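README for the Skundwood Open Day recordings

Prepared by the demonstration team at Prulance
Last edited September 4, 2021

Hello, and thank you for downloading this. If you came to the open day and left your address on the sign-up sheet, you are exactly the person we had in mind while putting the folder together. If you found it some other way, you are just as welcome, and the notes below should give you enough to find your footing.

What this is

Skundwood is the name we gave to our open day, and by now it has stuck to the recordings as well. We ran it in February in our own workshop, with the doors open from ten in the morning until the coffee ran out in the late afternoon. People wandered in from the street, from the school up the hill, and from a few companies who had been asking us for a while what a robot arm can do with ordinary household things. We had promised them a table, an arm, and something they could follow without a lecture first, and that is more or less what they got.

The job we showed is called Droro in the file names. It uses two objects, a green dish and a small white block, and a gray mat for them to sit on. The arm handles both the block and the dish. We like it as a demonstration because a visitor who walks in halfway through can tell what is being handled, and because children immediately start making suggestions (many of them very good).

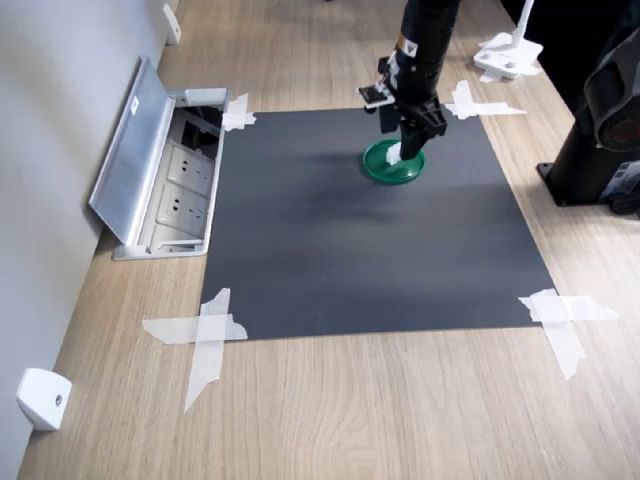
We get asked a lot why we picked something so plain. Our first plan, I should admit, was a good deal fancier, with drawers and a little shelf, and we spent most of a week on it before we sat down and asked ourselves what we would enjoy watching if we had come in cold with a stroller and a wet umbrella. A small block and a dish won that argument easily. You can explain it to a six-year-old, and it still leaves plenty for the engineers at the back to argue over, like how hard to grip a thin rim and what angle to come in from.

What is in the folder

The download holds 1247 recordings, which we call episodes. Each episode is one attempt, from the moment the operator pressed start to the moment they pressed stop. We kept the clumsy ones. If you only want the clean ones, look at the column named "outcome" in the index file and filter on "done"; the other values are "dropped", "stopped" and "unsure". That last one exists because two of us watched the same clip and couldn't agree.

Every episode folder contains:

- the video, saved as separate stills
- the joint positions of the arm
- the gripper opening
- a short text note from the operator, sometimes blank, sometimes much too long

The notes are worth a look even if you have no use for them in your own work. People write all sorts of things when they have been told they may write anything.

How the day ran

We split the day into 14 sessions, with a break between them so that visitors could come up to the rope and ask questions. At the start of each session the operator gave a short talk, ran the arm through a few attempts, and then took requests from the crowd. "Put it closer to the edge" was a popular one, and so was "do it faster," which we mostly declined.

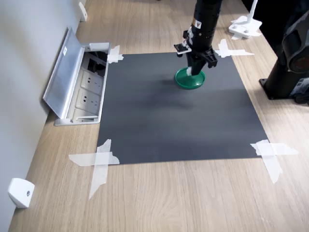
The speed limit stayed at the same setting all day long, for the sake of the nerves of everyone involved — ours included. If the motion looks slow to you in playback, please don't assume the timestamps are off. We had several messages about that after sharing an early copy, and I felt bad for the kind people who had gone looking for the error.

Between sessions we saved everything to a disk, changed operators, and had something to eat. Sessions 5 and 9 are shorter than the rest. Session 5 ran into lunch, and in session 9 a very enthusiastic school group had so many questions that we let the talking go on and recorded less.

Loading the files

Unpack the archive anywhere you like, and keep the folder names as they are. The index file is plain comma-separated text and opens in any spreadsheet program. Stills are numbered from zero inside each episode. The longest episode has 3000 of them, so be a little patient with it on an older laptop.

The Prasertsri folder holds the small viewer we used on the big screen by the door. It plays an episode next to a graph of the gripper opening, and it will run without an internet connection. Start with one of the episodes marked "dropped" if you want to see why we were so fond of that graph. 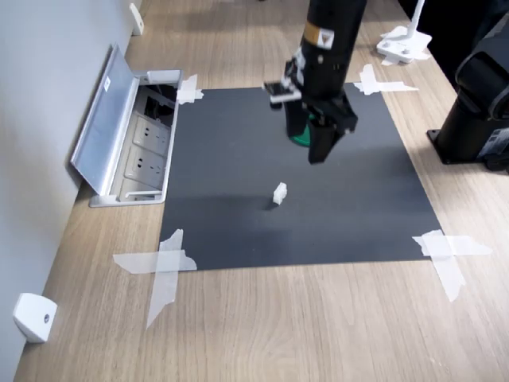

Known problems

- A few operator notes were saved under the wrong session number. We fixed the ones we found.
- The gripper opening is missing at the very start of some episodes. Treat those values as unknown and please don't fill them with zero.
- Sound was not recorded, so the talks themselves are not included.
- The word "saucer" in some notes and "dish" in others mean the same object.

Using and sharing

You may use the recordings for teaching, research, or plain curiosity, and you may pass them along as long as this file travels with them. If you make something out of them, we would love to hear about it. The address is in the contact file in the top folder, and we read everything that comes in, though answers can take a week or two when the workshop is busy.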